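Automation Equipment Planning Meeting – Minutes
August
Posted by the Recording Secretary, Juraten Shared Services

The meeting was called to order at 9:30 a.m. in the second-floor conference room. A quorum was present. The minutes of the previous meeting were approved with one correction: the delivery charge for the workbench order should have been shown under freight and not under furniture.

1. Status of the current budget

The finance office reported that the equipment line remains within its limit for the year. Two purchase orders are still open. The first is for replacement power supplies from Adance, which have shipped and are expected at the loading dock before the end of the month. The second is for safety mats, and the supplier has asked for a revised order because the part number on the original has been discontinued. Purchasing will reissue the order at the same price.

A question was raised about whether unspent training funds could be moved to the equipment line. Finance stated that the transfer is allowed up to the close of the fiscal year but requires a written request from the department head. No action was taken. The matter will return to the agenda if the gripper purchase described under item 3 goes over its estimate.

2. Robot arm lease

The lease on the Prumik arms comes up for renewal this winter. The operations office presented three choices: renew on the present terms, renew for a shorter period, or buy the arms outright at the residual price. The written comparison was distributed before the meeting and is attached to the file copy of these minutes.

Members discussed the cost of service under each choice. Under the lease, Prumik covers parts and one scheduled visit per quarter. After a purchase, service would be billed by the visit unless a separate contract were signed. The operations office noted that most calls in the past year concerned cabling and connectors, and that in-house staff could handle much of this work with a modest stock of spare parts.

It was also noted that the lease does not permit changes to the mounting flange. Several of the tools under review for next year would need an adapter plate, and Prumik has so far declined to approve one in writing. Operations will ask again and will report the answer. Members agreed that the flange question should be settled before a choice is made between renewal and purchase.

Moved and seconded to table the lease decision until the next meeting. Motion carried.

3. Gripper replacement

The operations office requested approval to buy 14 grippers, enough to equip every station and leave spares on the shelf. Quotations were received from Adance and Oei. Both firms quoted delivery within the current fiscal year. The Oei quotation includes finger pads and mounting hardware. The Adance quotation lists these separately, and the total with pads and hardware added is slightly higher.
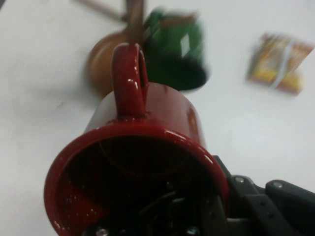
The choice of finger pads took up most of the discussion. Operations stated that the kitchenware tasks place the greatest demand on the pads, as the pieces are smooth, curved and easily chipped. The present fingers are held on with screws and must be removed with a hand tool each time a pad is changed. A glazed mug such as the dark red one, gripped at the right side of its rim, leaves the fingers a rounded band to close on, and members asked whether a softer pad would spread the force better on a thick rim of that kind. Oei offers a soft pad and a ribbed pad for the same finger. Adance offers one pad only, in a medium grade. Operations prefers to have both grades on hand and would assign them by task.

Members also asked about the wrist camera mounts. The current mounts do not fit the Oei body without a spacer. The spacer is a small part that the in-house shop can make, and the shop has confirmed that it has the material in stock. Shop hours would be charged to the equipment line. Image blur during fast moves was mentioned as a separate matter, and operations will look at shutter settings before any request is made for new cameras.

The question of warranty was considered at some length. Oei covers the gripper body and drive but treats pads as a wear item. Adance includes the first set of pads in its warranty but limits coverage to a shorter period. Purchasing was asked to find out whether Oei would extend coverage to the finger linkage, and to obtain the answer by letter before the order is placed.

Moved and seconded to approve the purchase of 14 grippers from Oei, subject to receipt of the warranty letter. Motion carried with one abstention.

4. Task objects and consumables

Operations presented a restocking list of 112 items for the tabletop handling program. The list covers mugs, bowls, boxed goods, wrapped snacks and wooden-handled utensils. Members had no objection to the list itself but asked that it be split between durable goods and consumables, as the two are charged to different accounts.

There was some discussion of breakage. Ceramic pieces have been replaced from petty cash during the year, which has made the true cost difficult to follow. Finance asked that all replacements go through the standard purchase form from now on, including those of small value. Operations agreed and requested that a standing order be set up with one supplier so that a form is not needed for every cup. Purchasing will draft the standing order with a quarterly ceiling.

A member asked whether plain white tabletops should continue to be specified for the new stations. Operations replied that a plain surface is easy to clean and keeps the work area consistent from one station to the next. A matte finish was suggested as a way to reduce glare under the ceiling lights. Purchasing will request a sample of the matte finish and a price for it. The tabletops already on order will be accepted as specified.

Approved as amended, with the list to be divided by account before submission.

5. Floor space and power

The facilities office reported that the east bay can take two additional stations without changes to the electrical panel. Anything beyond that would require a new circuit and a permit. Facilities recommended that the panel work be included in next year's capital request even if the stations themselves are delayed, as the electrician's lead time is long.

Compressed air was also discussed. The grippers approved under item 3 are electric and will not add to the load on the compressor. Facilities would like to retire the older compressor once the last air-driven tool has been taken out of service. Operations will provide a list of the tools that still depend on it.

The aisle between the east bay and the storage cage must remain clear for the pallet jack. Facilities will mark the aisle with floor tape – yellow, to match the rest of the building – and will send a drawing to all departments.

6. Capital request for next year

The draft capital request was reviewed line by line. Changes were as follows:

Adapter plates were moved from the capital request to the operating budget.

The matte tabletop finish was added as an option, with the price to be supplied.

The panel work was added under facilities.

The line for replacement cameras was removed for the present and may be restored after the review of shutter settings.

Finance reminded members that each line over the approval threshold must carry two written quotations. The line for station enclosures has only one. Purchasing will seek a second quotation and will hold the line out of the request if none is received in time.

7. Action items

Operations: written answer from Prumik on the flange adapter; list of air-driven tools; review of shutter settings.

Purchasing: warranty letter from Oei; draft standing order; matte finish sample and price; second quotation for enclosures; revised order for safety mats.

Facilities: aisle marking and drawing; estimate for panel work.

Finance: updated equipment line showing the gripper order as committed.

8. Adjournment

The next meeting will be held at the same hour and in the same room. Reports are to be submitted to the recording secretary in advance so that they can be sent out with the agenda. There being no further business, the meeting was adjourned at 11:15 a.m.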